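4. Does the wooden desk do anything?

4.1 The claim and where it comes from

The belief that wooden surfaces make people calmer at work has been repeated so often that it now appears in fit-out brochures without a source. We went looking for the source. Most of the trails we followed led back to one study, the Tenitz office survey, or to papers that cite it secondhand. Several led to nothing at all: a brochure citing a trade article, which cited an earlier version of the same brochure.

The claim exists in at least two versions, and they tend to be swapped for each other in mid-argument. In the weak version, people say they like wood. We have no quarrel with that. Anyone who has stood in a furniture store will have heard people say it, and preference studies find it again and again. In the strong version, sitting at a wooden desk changes how a person feels over the working day, enough to show up in sick leave, mood scores or output. The strong version is the one that gets sold. The weak version is the one that gets tested, and the results are then quoted in support of the strong one.

Section 3 dealt with preference. The question now is whether there is evidence for an effect on mood once preference, novelty and plain good manners toward the researcher have been taken out.

4.2 The Tenitz survey

The survey is described in the report by Munasinghe and Thambiah. Office staff on two floors of the same building were given a mood questionnaire in May, before new desks were delivered, and again after they had worked at them. The upper floor received solid wood tops. The lower floor kept its gray laminate. A total of 319 people filled in the first questionnaire and 269 filled in both. The upper floor's mood score went up and the lower floor's stayed where it was, and from this the report concludes that "natural surfaces support emotional balance."

We have several problems with this. The first is that one floor got new furniture and the other got none. A fair comparison would have given the lower floor new laminate desks of the same size and shape. It is hard to see how anyone could separate the effect of wood from the effect of being given something new, and the report does not try. Thambiah, to his credit, raised this point himself in a later conference discussion, but the published conclusion has never been changed and it is the published conclusion that people quote.

The second problem is dropout. The people who skipped the second questionnaire are not described. We do not know which floor they worked on, or whether they had been less happy to begin with. If the grumpier half of the upper floor had simply stopped answering, the average would have gone up without a single person feeling better. The authors could settle this with one table. We asked Tharindu Munasinghe for the floor-by-floor numbers and were told that the files had been kept by the furniture supplier, Tornico, and could no longer be found.

The third is the word "natural." The desks are described in the report as natural wood, solid wood, pale wood and, in one place, real wood, as if these were the same thing. They may be. But a top made up from many narrow strips, planed flat and finished, with pale tan and honey tones side by side and a metal frame around it, is a long way from a tree. Whether people respond to grain, to color, to the feel under the hand or to the idea of wood is exactly what a study of this kind should find out. Calling everything natural skips the question. 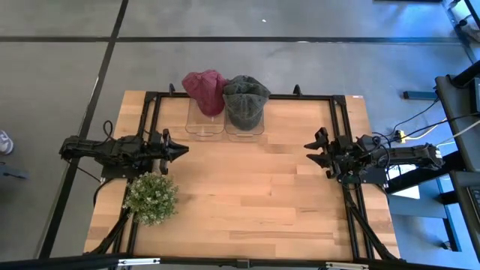

There is also the matter of what the surface was being compared with. Gray laminate is close to the worst opponent that could have been chosen. It was old, it was chipped at the corners (the report mentions this in passing, under "site conditions"), and the staff had complained about it the year before. A wooden desk that beats a chipped gray one has not beaten much. We would like to see wood put up against a warm-colored laminate in good condition, a painted top in a color the staff had picked, and a printed wood pattern good enough to fool most people from a chair's distance. If the printed pattern did as well as the real thing, the argument from nature would be in trouble. If it did worse, we would be the first to say so.

4.3 The Vorkon follow-up

The Vorkon follow-up is smaller and better. It used 70 adults, each of whom spent a session at a wooden surface and a session at a surface of some other material, in random order. Light was held at 200 lux throughout, and the room was the same. Mood was measured on the Tsuji scale, a set of paired words (warm/cold, settled/restless, heavy/light and so on) marked along a line.

The results are usually reported as a success. What the results section says is that the warm/cold pair moved toward warm, that settled/restless moved slightly in the hoped-for direction, and that the remaining pairs did not move in any way that could be told apart from chance. We do not find the warm/cold result surprising. People were asked, while sitting at a brownish surface, whether they would use the word warm. In everyday English brown is a warm color. The scale may have picked up nothing more than a habit of speech, and the authors come close to admitting this in a footnote before going on to write their abstract as if they had not.

As for settled/restless, the shift was largest in people who had guessed the purpose of the study. This was checked with an exit question, which is good practice and deserves praise. It is less good practice to leave the answer in an appendix.

4.4 Color without material

A way around some of these difficulties is to show people color and surface apart from anything they would recognize as furniture. If "warmth" ratings follow the color wherever it turns up, then material has little to do with it. Our own pilot work took this route. We used pictures in which a brown or reddish surface was present and in which the thing itself was hard to name, and asked for ratings on the same word pairs. Sharp pictures were a poor choice for this, as people named the object at once and then rated what they knew about it: a chestnut horse was "friendly," a brown envelope was "official." Blurred pictures, such as the one in Figure 4, gave them less to hold on to.

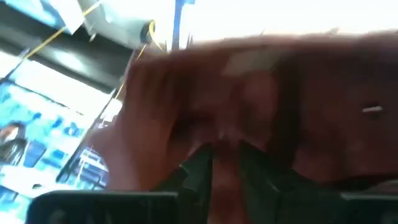
Figure 4. Blurred picture containing a smooth reddish-brown object with soft outlines. The small light mark toward the right stays distinct.

Even then, raters would not leave the thing alone. Told to judge only the color, they still wrote guesses in the margin. Small details carried more weight than we had planned for. A bright fleck on a dark surface was read by different people as a staple, a hinge or a scratch, and the rating of the color shifted with the guess. Those who thought of luggage rated the brown as heavier than those who thought of fruit. We take this as a warning about our own method as much as anyone else's. A color that belongs to nothing may not be something people can rate at all, and if that is so, the clean test we had in mind does not exist.

The ratings do allow one modest statement. The word "warm" was used freely for reddish browns whether or not the rater believed the surface to be wood. This fits our reading of the Vorkon warm/cold result. It does not prove it. The pilot was small, the raters were students taking a course taught by one of us, and we would not accept such a sample from another group.

4.5 What would change our minds

We are sometimes told that doubts of this kind are unfair, as nobody is harmed by a nice desk. Perhaps so. But offices have budgets, and money spent on surfaces in the belief that they lower stress is money not spent on noise, on heating, or on letting people leave on time. If wood is being bought for its looks, the looks should be given as the reason, and we would have nothing to add.

A study that could persuade us would replace both sets of desks on the same day. It would include at least one warm-colored surface that is not wood. It would follow people for long enough that the furniture had stopped being a topic of conversation, and it would say in advance which mood measure counted, so that a single lively word pair could not be picked out afterward. It would describe the wood: species, finish, strip width, gloss. It would report what became of everyone who dropped out. None of this is costly by the standards of the field, and the Tenitz survey met none of it.

Measures other than questionnaires would also help, though we would urge care here. Heart rate has been tried in two of the smaller papers listed in Table 2, and in both the participants had climbed a flight of stairs shortly before the first reading and had been sitting down for some time before the second. The wooden surface came second in both.

We turn next to claims about the smell of timber, where the samples are smaller still and the surfaces had in most cases been varnished.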